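Technik für Kinder › Werkstatt und Basteln › Roboter

Wie lernt ein Roboterarm, in eine Kiste zu greifen?

Von Greer Guthrie

In der offenen Werkstatt Jernen wird gesägt, gelötet, genäht und gedruckt. In einer Ecke baut eine kleine Gruppe seit Mai an einer Anlage, die sie Nereo genannt hat. Nereo ist ein Roboterarm, der Klötze aus einer Blechwanne holen soll. Das klingt leicht. Du könntest das schon, bevor du laufen konntest. Für eine Maschine ist es eine schwierige Aufgabe, und in diesem Text erfährst du, warum.

Was ist ein Roboterarm?

Ein Roboterarm ist ein bisschen wie dein eigener Arm gebaut. Du hast eine Schulter, einen Ellbogen und ein Handgelenk. Der Roboter hat auch Gelenke, und in jedem Gelenk sitzt ein Motor. Der Motor kann das Gelenk ein kleines Stück oder ein großes Stück drehen. Wenn sich mehrere Gelenke zusammen bewegen, kommt die Hand am Ende des Arms an fast jede Stelle in ihrer Nähe.

Diese Hand heißt Greifer. Der Greifer von Nereo hat zwei Finger aus Metall. Sie gehen auf und zu wie eine Zange. Mit zwei Fingern kann man keine Schnürsenkel binden, aber einen Klotz kann man damit gut festhalten. Probier es aus: Nimm einen Bleistift nur mit Daumen und Zeigefinger hoch. Das geht am besten, wenn die Finger links und rechts vom Stift sitzen. An den beiden Enden rutscht er leicht weg.

Warum eine Wanne?

Auf einem Tisch rollen oder rutschen Teile schnell herunter. Dann muss jemand kommen und sie aufheben. In der Wanne bleiben sie beisammen, denn die Wände sind schräg, und der Boden ist flach. Ein Klotz, der dem Greifer entwischt, liegt danach immer noch in der Wanne, nur an einer anderen Stelle.

Noel Barredo hat die Wanne aus grauem Blech ausgesucht. Plastikkisten hatte die Gruppe vorher auch schon. Sie haben sich verbogen, wenn der Arm gegen den Rand gedrückt hat. Blech verbiegt sich nicht so leicht. Es bekommt aber Kratzer, und die sieht man gut. Auf dem Tisch darf die Wanne auch nicht wandern. Deshalb hilft eine Schraubzwinge beim Festhalten.

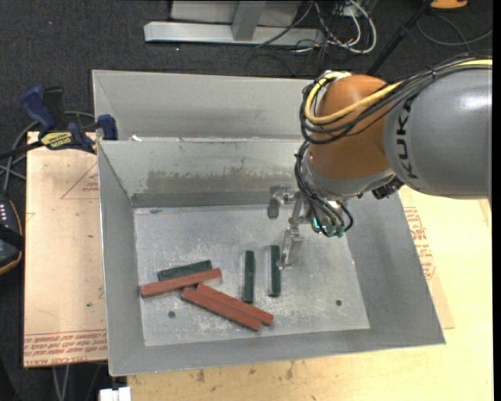 Die Klötze sind lang und schmal. Das hat Pallavi Dixit so entschieden, die das Programm schreibt. Einen Würfel kann man von vielen Seiten fast gleich gut packen. Bei einem langen Klotz muss der Roboter erst herausfinden, wie er liegt: gerade, quer oder schräg. Danach dreht er sein Handgelenk so, dass die Finger an die langen Seiten passen.

Liegt ein Klotz ganz allein, ist das nicht schlimm. Schwieriger wird es, wenn zwei direkt nebeneinander liegen. Zwischen ihnen ist dann kein Platz für einen Finger. Auch nah an der Wand wird es eng. Du würdest den Klotz einfach ein wenig zur Seite schieben. Der Roboter kommt nicht von selbst auf so eine Idee. Jemand muss sie ihm beibringen.

Woher weiß der Roboter, wo etwas liegt?

Nereo hat keine Augen. Er bekommt Bilder von einer Kamera. Ein Bild besteht für den Computer aus sehr vielen Zahlen, für jeden kleinen Bildpunkt ein paar. Das Programm sucht in den Zahlen nach Stellen, die zu einem Klotz passen. Die Farben helfen dabei. Dunkelgrün und Rotbraun unterscheiden sich deutlich vom grauen Boden der Wanne. Flecken und glänzende Stellen können dagegen stören, und manchmal hält das Programm einen Fleck für ein Teil.

Üben, üben, üben

Am Anfang hat der Arm oft danebengegriffen. Pallavi Dixit hat das Programm geändert, und es ging von vorn los. An einem guten Nachmittag schafft die Gruppe bis zu 300 Versuche. Zusammen sind es inzwischen 4.000. Nach jedem Versuch wird gespeichert, wie die Klötze lagen und ob der Griff geklappt hat. Alle 60 Minuten ist Pause, und Rory MacKinnon prüft, ob sich an den Kabeln etwas gelockert hat.

Die Kabel sind wichtiger, als man denkt. Durch manche fließt Strom, durch andere laufen Befehle und Antworten. Sie müssen lang genug sein, damit der Arm sich drehen kann. Sind sie zu lang, bleiben sie irgendwo hängen.

Die Regeln in der Werkstatt

Ein Roboterarm merkt nicht immer, dass ein Mensch im Weg ist. Solange er eingeschaltet ist, greift niemand in die Wanne. Kinder schauen von der Linie aus zu, die auf den Boden geklebt ist. Wer den roten Knopf drückt, hält alles an. Das darf jeder tun, auch ohne zu fragen.

Zum Nachmachen

Du brauchst eine flache Schachtel, ein paar Bauklötze und einen Partner. Verbinde dir die Augen und nimm eine Grillzange in die Hand. Dein Partner darf nur vier Wörter sagen: links, rechts, vor und zurück. Für »zu« klopft er auf den Tisch. Versucht es 15 Mal und tauscht dann.

Zuletzt aktualisiert: 15. Oktober 2019

Kommentare (3)

Eltetti
Wir haben das mit der Grillzange in der 3b gemacht. »Drehen« hat als Wort gefehlt, das haben wir dann dazugenommen.

Annag Swanson
Kann man bei Jernen auch ohne Anmeldung zuschauen? Mein Sohn ist acht und fragt jeden Tag.

Bozsik
Wie schwer darf ein Klotz sein, damit der Greifer ihn noch hält? Das steht leider nicht im Text.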